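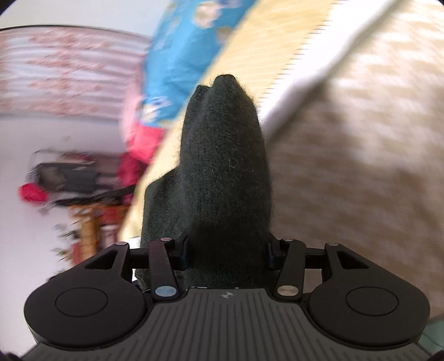
Open Day at the Kania Workshop

By Lorena Ocampo

The Kania workshop opens its doors once a year, in October, and this time our sewing circle got places on the morning tour. We met in the parking lot behind the old Herrera feed store at 8:45 and walked over together. The building is on the Clodero side of the tracks. The front door is for deliveries only, so visitors go in by the ramp.

Kania makes and repairs soft goods for the home: cushions, mattress covers, pillowcases, quilts and felt pieces. Most of the work is for people in the county. A smaller part goes to Vultell, which runs guest houses and sends its bedding in by the van load when the season is over. The shop handled 1,242 pieces for them last year, mostly covers with broken zippers.

Zulema Orellana gave the tour. She has been at the shop since it was in her mother's garage and now runs the cutting room. Her daughter Gisela does the felt work and took over for that part.

We started in the receiving room. Everything that comes in gets a paper tag on a safety pin, with the owner's last name and what needs doing. Items are shaken out, checked for needles and pins, and sorted by fiber. Wool and wool blends go on the upper shelves. Cotton goes straight to the wash unless the tag says otherwise. Zulema said the most common thing they find inside pillowcases is a sock.

The cutting room was next. Cutting is still done by hand for small orders, and an electric knife is used when there are more than a few layers. Trinidad asked what they do with the scraps. Larger ones are boxed for the school, and the small ones are shredded for filling in pet beds. Scraps with any glue on them are thrown out.

Gisela's felt table took up a good half hour and could have taken longer. She works with both pressed felt and needle felt and passed pieces of each around so we could feel the difference. Pressed felt is cheaper and comes in rolls. It pills and catches lint, and dark green is one of the worst colors for showing it. She goes over finished work with a strip of masking tape wound backward on her fingers, then with a soft brush. A lint roller is too strong for the cheaper felts and lifts the surface fibers.

For curved shapes she cuts the cover a little small and eases it over the form, starting at the tip. The seam goes where it will be seen least. If there is a wide base she does that last, so any extra can be folded under. Several of us have had trouble with puckering at a rounded end, and her answer was to clip the seam allowance closer together than you think you need to and to use a shorter stitch.

A roll of felt lasts her through 200 small pieces if she lays the pattern carefully. She did not want to say what she pays for it.

There was coffee and sweet bread at ten in the back hall. It was crowded by then. The sign-in sheet had over 500 names on it by the end of the day, according to Zulema, counting the afternoon families.

After coffee we were free to look around the bedding area, where a mattress was left out for people to handle the bedding and ask questions.

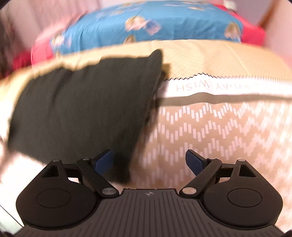 Issue 169

The mattress was a beige one with a pattern on the side. A dark cushion lay on it, and behind that there was a blue pillowcase with a cartoon print and some red bedding. Ivana Ojeda, who looks after the children's orders, talked mostly about the printed cotton. Cartoon prints get washed more than anything else in a house, and the print goes before the cloth does. She turns them inside out, washes in cool water and hangs them in the shade. She does not iron over the print, even with a cloth on top.

Red is a separate matter. New red bedding is washed alone at the shop until the water runs clear, however many washes that takes. Ivana does not trust the sheets that are sold to catch loose dye in the machine. Gisela does, and the two of them went back and forth on it for a while.

On cushions, the advice was to buy the insert a size larger than the cover. Dark covers should be brushed in one direction and kept off light mattresses and sheets until they have been through a wash. Zippers go along the bottom edge, and the pull should be tucked under a flap if the cushion is used on a bed.

I asked how to clean the side of a mattress, as mine has a coffee stain. Ivana recommended a barely damp cloth with a drop of dish soap, working from the outside of the stain in, and then a fan on it for the rest of the day. She said to leave baking soda off any side that has a raised pattern, since it stays in the stitching. I have tried the soap since and the stain is lighter.

We finished a little before noon. The remnant bins by the ramp were priced by the bag, and Trinidad Ocampo filled two. Felt offcuts were in the lower bin and went fast.

A few practical notes for next October. Closed shoes are required in the cutting room. There is one restroom, off the back hall. Repairs can be dropped off on open day, but they will not be looked at until the following week, and the shop asks that bedding be clean. The ramp is steep at the top and Mom needed an arm.

Gisela has offered to come to one of our meetings and show the curved seam again. Bring your own felt and small scissors.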